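Nyitrai街2号的裁缝
Ashraful Akanda从河边的村子来到Landport,在这里做了一辈子衣服

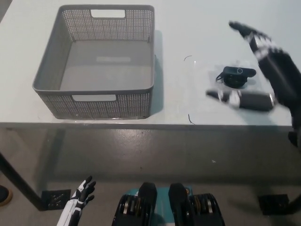

阅读时长:12分钟
人物 | 2022年8月10日

Ashraful Akanda今年88岁,1934年出生在Vomumon。那是一个河边的村子,雨季的时候,从家里去集市要坐船,旱季可以走路,走路反而更慢。他在六个孩子里排行第三,上面有一个哥哥、一个姐姐。父亲给米商撑船,母亲在家带孩子,也替邻居缝补衣服,缝一条裤脚换几个鸡蛋,或者换一把青菜。

他说自己最早会做的活是穿针。母亲眼睛不好,天一暗就看不见针眼,几个孩子轮流给她穿。哥哥嫌烦,弟弟妹妹太小,后来这件事就固定归他了。他七岁的时候已经会锁扣眼,只是锁得不匀,母亲会拆掉重来,拆下来的线绕在一根竹片上,下次再用。

村里有一所小学,一间屋子,一位老师,几个年级坐在一起上课。Akanda读到五年级。他喜欢算术,不喜欢背书。十二岁那年父亲的船在上游撞坏了,修船要钱,家里没法再供两个孩子念书,哥哥当时快毕业了,于是他退了学,被送到镇上舅舅的裁缝铺当学徒。

“没有人问过我愿不愿意,”他说,“那时候也不兴问这个。我舅舅那里管饭,这就够了。”

舅舅的铺子在镇上的清真寺旁边,前面是门面,后面是住处,学徒睡在裁案底下。头一年他没有碰过剪刀,每天的活是扫地、烧熨斗、送衣服、收账。熨斗里装炭火,火候不对会把布烫黄,烫坏一件,舅舅就从他寄回家的钱里扣。第二年开始学缝直线,第三年学裁衬衫,到第五年,他可以从头到尾独立做一套西装。

舅舅脾气急,话少,教人的办法是做一遍给你看,做错了再做一遍,第三遍就要骂了。Akanda后来带自己的徒弟,也差不多是这个办法,他承认自己骂得少一些。舅舅有一条规矩他一直守着:客人试衣服的时候不许说话,让客人自己先照镜子,等他开口。客人要是一直不开口,就是哪里不舒服又说不出来,这时候要看他的手往哪里拉。

上船

1955年,他二十一岁。镇上有个同乡在货轮上当伙夫,回来探亲,穿着一件外国买的大衣到铺子里来改袖长。大衣的做工他从来没有见过,领子里面衬了一层他叫不出名字的东西,针脚藏得很深。他把袖子拆开看了一个晚上,第二天才缝回去。

同乡告诉他,大衣是在Landport买的,那里有一家制衣厂,常年招人,会用机器就行。他问船票多少钱。同乡说用不着船票,可以上船干活抵路费。

家里没有人赞成。父亲说海上的活和河上的活不一样,他连河上的活都没干过。舅舅说他走了铺子就少一双手,生了几天闷气,临走那天早上却给了他一把剪刀,是舅舅自己用的那一把。母亲给他缝了一个布袋,里面装了晒干的鱼和一小包家里的辣椒籽。

他在船上的差事是洗锅、削土豆。头十天晕船,什么都吃不下,伙夫长让他坐在甲板上削,至少能吹到风。船在路上停了好几个港口,他只下过一次船,买了一双袜子,因为听说Landport很冷。

船到Landport是十一月,天下着雨。他对这座城市的第一个印象是天黑得太早,下午四点钟街灯就亮了,他以为自己睡过了头。同乡把他带到码头后面的一栋寄宿房,一间屋子住七个人,有人上白班,有人上夜班,床是轮着睡的。他那张床的另一个主人在鱼市干活,他每次躺下去,枕头上都有鱼腥味。

Drondinetti的二十四年

Drondinetti制衣厂当时在港口北边,一栋四层砖楼,底层是仓库和裁剪,二层和三层是机器,顶层是办公室和样衣间。Akanda去应聘的时候几乎不会说当地话,工头指了指一台机器,又递给他两块布。他把两块布拼成一只袖子,连袖衩也开好了。工头看了看,把他领到二层,给了他一个座位。

他在那里坐了四年,只做袖子。

“上午袖子,下午袖子。我做梦的时候也在上袖子,”他说,“左边那只上完了,右边那只找不到。”

厂里的工人来自各处,吃午饭的时候各坐各的。他的当地话是跟旁边机器上的一个女工学的,她比他年长很多,丈夫是领航员。她每天教他几个词,都跟衣服有关,线轴、衬里、贴边、扣子,所以他有很长一段时间能跟人讨论西装的领型,却不会在面包店里买面包。后来去上了教会办的夜校,每周两个晚上,上了三个冬天。他的读写就是在那里学的,到今天,他写字还是夜校教的那种斜体。

1959年,厂里的样衣师傅手受了伤,工头想起来有个做袖子的会裁剪,把他叫上了四楼。样衣间有窗,看得见港口,他在那扇窗边待了二十年。样衣师傅的工作是把图样变成第一件衣服,哪里不合理,要先发现,不然下面几百件全都跟着错。他说自己在这个位置上才觉得舅舅教的东西都用上了。

1961年他第一次回Vomumon。六年里他每个月往家里寄钱,父亲用这笔钱买了一条新船,又修了房子,屋顶换成了铁皮。村里人来看他,屋子里坐满了。他给每个兄弟姐妹带了一块呢料,可是那里的天气根本穿不上呢子,他自己也忘了这一点。妹妹把她那块做成了毯子。

就是那一次他结了婚。妻子是邻村人,小学教师的女儿,婚前两个人只见过一面,隔着桌子喝了茶。婚后三个星期他回Landport上班,妻子的手续办了一年半才办下来。那一年半里他们写信,信在路上走三四个星期,常常是两封信在海上错过去,她问的事情,他在上一封里已经说过了。

妻子到的那天他去码头接她,带了一件自己做的大衣。尺寸是凭记忆裁的,肩膀正好,腰身大了一点。她穿了十一年。

他们租了一间带厨房的屋子,第二年有了大女儿,后来又有一儿一女。妻子在家接一些锁边的活,孩子们的衣服全是用厂里的零料做的。小女儿记得自己上学时穿过一条裙子,前片和后片是两种灰色,远看看不出来,站在太阳底下就很明显。她为这条裙子哭过一次,她母亲让她靠墙站。

母亲留给他的那包辣椒籽,他在寄宿房的窗台上种过,没有出苗。妻子来的时候又带了一包,种在厨房的窗边,出了。以后每年都留种,一直种到现在,大女儿和小女儿家里都有。

关门那一年

七十年代后半,Drondinetti的订单开始减少。先是取消了夜班,然后三层的机器停了一半,再后来有些老客户直接从别处进成衣。Akanda在样衣间看得最清楚,以前一个季度要做几十个新款,到后来一个季度只有几个,而且都是旧款改个口袋。

1979年7月,厂里贴出告示,月底关门。工人在院子里开了会,有人主张占厂,也有人当天就走了。Akanda没有在会上发言。他说自己那时候四十五岁,三个孩子都在上学,脑子里想的是下个月的房租。

关门前最后一个星期,厂里把机器折价卖给工人。他想买两台,一台平缝,一台锁边,手上的钱不够。当年让他缝袖子的那个工头已经退休,听说了这件事,借给他200镑,没有写字据,也没有讲利息。这笔钱他还了三年,每次还钱都送到工头家里,坐下来喝一杯茶。工头去世的时候,下葬穿的西装是他改的,人瘦了很多,从后中缝收进去不少。

机器是他和儿子用手推车推回家的,儿子当时十三岁。从港口北边到他们住的地方有一段上坡路,他们在坡中间停下来歇,下起了雨,他脱了外套盖在机器上。

“我妈骂了他一个晚上,”儿子说,“因为那件外套是毛的。”

Nyitrai街

铺子开在Nyitrai街2号,原来是一家修表店,门面很窄,进去以后倒是很深。房东要求预付三个月房租,他付了,剩下的钱只够买一面镜子和一块招牌。招牌是请人写的,只写了“裁缝”两个字和门牌号,没有写他的名字。他说当时担心别人不会念,念不出来就不进来了。名字是九十年代才加上去的,那时候整条街都管他叫Akanda先生,加不加已经没有区别。

头一年生意不好。他在厂里做的是西装大衣,以为开店也是做这个,结果来的人十个里面有九个是改裤脚、换拉链。他起初不大愿意接,觉得手艺用不上。妻子说,换拉链的人以后也要结婚的。她把换拉链的价钱写在纸板上,挂在窗口。

后来确实有人回来做结婚穿的衣服,也有人把孩子的校服送来放长,放完再放,直到边上没有布为止。码头的领航员来做制服,学校的合唱队来做背心,市政厅的一位秘书连续很多年在他这里做大衣,每次都是同一个款式,只换颜色。他给每个老客人留一张卡片,上面记着尺寸,日期写在背面。有的卡片从少年写到中年,腰围那一栏改了又改。

Landport这些年的变化他是从衣服上知道的。渔业好的时候,来做厚呢外套的人多;渔业不行了,来的人把旧外套翻面,里子朝外重新做。八十年代后期有了大商场,便宜的西装可以当天买走,做新衣服的少了,改衣服的又多起来,商场里买的衣服袖子总是长。他说那几年他差不多又回到了二层楼,上午袖子,下午袖子。

他带过的徒弟不多。有一个学了三个月走了,去开货车。有一个跟了他九年,现在在别的城市自己开店,逢年过节会打电话来。大女儿学过,手很稳,但她喜欢的是数学,后来当了中学教师。儿子在港务部门工作。小女儿在学校里学的是护理,如今在市里的医院上班,值夜班以后常常绕到父母家吃早饭。

有一年冬天,Nyitrai街的水管冻裂,水从楼上灌下来,铺子淹了。他和妻子赶到的时候,挂着的衣服下摆都湿了,案子底下的布料全泡在水里。其中有一件是第二天要取的婚纱改腰。街对面的面包店把烤炉间让出来给他们烘衣服,婚纱在那里挂了一夜。新娘来取的时候说闻起来像蛋糕,她母亲很不高兴,她自己倒没有什么意见。

妻子管账一直管到2009年。她去世前的那个秋天还在店里坐着,替客人找零钱。葬礼以后他关了两个星期的门,第三个星期一早上又开了。他没有多谈这件事,只说账本后来是大女儿每个周末来记的,字比她母亲的大,用纸用得快。

收剪刀

2014年他八十岁,从走进Drondinetti那天算起,在Landport做了59年衣服。那年春天他给一位客人裁一件上衣,画线的时候手没有抖,下剪刀的时候抖了,剪进去一点,幸好在缝份里面。他没有告诉客人,把衣服做完交了货,当天晚上给三个孩子分别打了电话,说年底关门。

消息在街上传开以后,有人专门来做最后一件衣服。他列了一张单子,按顺序做,做不了的就直接说做不了。十二月的最后一个工作日,他交掉最后一条裤子,把卡片一张张理好。有些卡片他还给了客人,有些客人已经不在了,就给了他们的家人。那位市政厅秘书的儿子收到母亲的卡片,在店里站了很久,上面是她二十几件大衣的日期。

剩下的卡片装进鞋盒,现在放在他卧室的衣柜顶上。两台机器一台给了那个跟了他九年的徒弟,另一台搬回了家。舅舅的剪刀磨过太多次,刃已经很窄,合起来的时候中间有一条缝,裁不了布,他用来剪信封。

Nyitrai街2号后来租给了一家卖手机配件的店,再后来又换成理发店。理发店的老板保留了他那面镜子。Akanda每六个星期去剪一次头发,坐在自己以前站着给人量尺寸的地方。他说镜子左下角有一块发黑,当年买的时候就有,因为这个还便宜了一点。

现在

他现在和儿子一家住在一起,房子在城东,离公共汽车站不远。早上他起得早,做完礼拜以后煮茶,听收音机,等孙子孙女下楼。膝盖不好,走远路要歇,眼睛做过白内障手术,看远处比以前清楚。听力差一些,跟他说话要坐在右边。

孙辈一共五个,最大的在念大学,最小的还在上小学。最小的孙女去年在学校要演戏,要一件披风,她母亲准备上网买,他说不用。他花了四天做了一件,里外两层,领口有一道暗扣。演出的时候披风在台上只出现了几分钟,扮演国王的孩子踩住了下摆,没有踩坏。

Vomumon他一共回去过七次,最后一次是2011年,儿子陪着去的。河改了道,原来的码头现在离水很远,父亲拴船的木桩还在地里,旁边种了豆子。舅舅的铺子早就没有了,那块地方盖了药店。兄弟姐妹里在世的只剩一个妹妹,她还留着那条呢子毯子,冬天最冷的几天会拿出来。他们兄妹现在每个星期五通电话,妹妹的孙子帮她拨号。他说两个人耳朵都不好,电话里大半时间是在互相问“你说什么”。

问到有没有哪件衣服是他自己最满意的,他想了很久,先说了领航员的制服,又说不是,那个领子高了。然后说起妻子到码头那天穿的大衣。深蓝色,双排扣,料子是他在厂里攒了几个月工钱买的,衬里是拼的。

大衣穿到第十一年,肘部磨薄了,妻子让他拆了,给大女儿改成一件短外套。短外套后来传给小女儿,再后来不知道去了哪里。他留下了一颗扣子,和那把剪刀放在同一个抽屉里。

“腰身大了一点,”他说,“她从来没让我改。我问过她两次,她说里面可以多穿一件毛衣。”

采访结束的时候是中午,儿媳妇端来了米饭和鱼,碟子里放着切碎的青辣椒,是窗边那几盆上摘的。他问记者身上这件衬衫是哪里买的,又看了看袖口,说可以收短一点,下次带来,坐着就能改好。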